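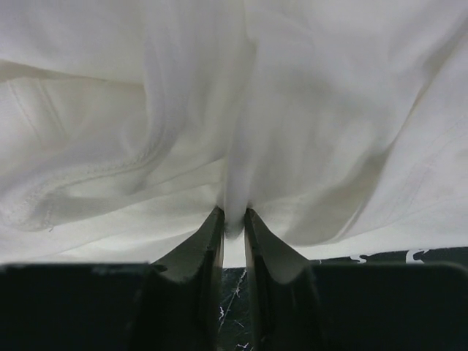 Email first, search second: how one small publisher handles blog traffic

The editor of the Skelbridge blog spends the first part of each working morning in a spreadsheet. It has a row for every post on the site, and the columns hold publication month, word count, search clicks, newsletter clicks and the date of the last edit. The blog covers household repair and has been running long enough that most of its readers arrive on posts written years ago.

"New posts are a small share of the traffic in any given month," the editor said. "Most of the work is maintenance. I would put the split at one new post to every 3 I revise."

Revision follows a fixed order. The editor checks the search terms that bring people to the post, compares them with the title and the first paragraph, and rewrites whichever of the two does not match. Broken links come next, then headings. Body text is left alone unless a fact has changed.

"People rewrite the whole thing and then can't tell which change did anything," the editor said. "I change the title in January and leave it until March. If the clicks move, I have one candidate."

The blog has 200 posts live. It used to have more. Over one winter the editor merged or removed short entries that were getting no visits, and redirected the old addresses to the nearest longer post. Total search traffic dipped for a few weeks and then returned to its previous level. The editor does not claim that the pruning helped rankings.

"It helped me. There was less to check."

The newsletter goes out at 7 a.m. through Cirner, the mailing service Skelbridge moved to after its previous one changed its pricing tiers. Each issue contains one link to a new post, one link to an old one, and a short note. Earlier issues had as many as nine links. Clicks per issue were about the same, but they were spread so thin that no single post showed a visible result.

Sign-ups come from a plain form at the end of each post. A pop-up was tested for 60 days. It brought in more addresses, and a larger portion of them never opened an issue. The editor took it down and deleted the inactive addresses by hand, over 200 of them.

"You pay by list size. An address that never opens is a cost with nothing on the other side of it."

Social accounts get less attention. Posts are shared once, on the day they go up, using a scheduling tool called Chauke. The editor writes a separate line of text for each network and does not reply there, apart from corrections.

Asked whether that leaves readers on the table, the editor was unsure. "Probably some. I tried daily posting for a season. The referral numbers went up while I was doing it and went down the week I stopped. With search, I can stop for a month and the numbers hold."

Measurement is the part the editor would like to improve. The site runs Sarkelau, a lightweight analytics script that sets no cookies. It counts page views and referrers and cannot follow a visitor from one visit to the next, so there is no way to tell how many newsletter readers first came through search. The editor's workaround is a tag on the sign-up form that records which post it was submitted from.

"That gives me the last page before they signed up. It doesn't give me the first page, and I would like the first page."

The advice for someone starting a blog now was limited to setup. Register the domain under your own name and not the host's. Export the mailing list once a month and keep the file somewhere other than the mailing service. Pick an address structure for posts without dates in it. Skelbridge began with the year and month in every address, and changing that later meant writing a redirect for each post.

The next job on the list is the category pages, which the blog software generates automatically and which have no introductory text. The editor plans to write a paragraph for each, starting with plumbing, and to leave the rest of the page template as it is until the summer.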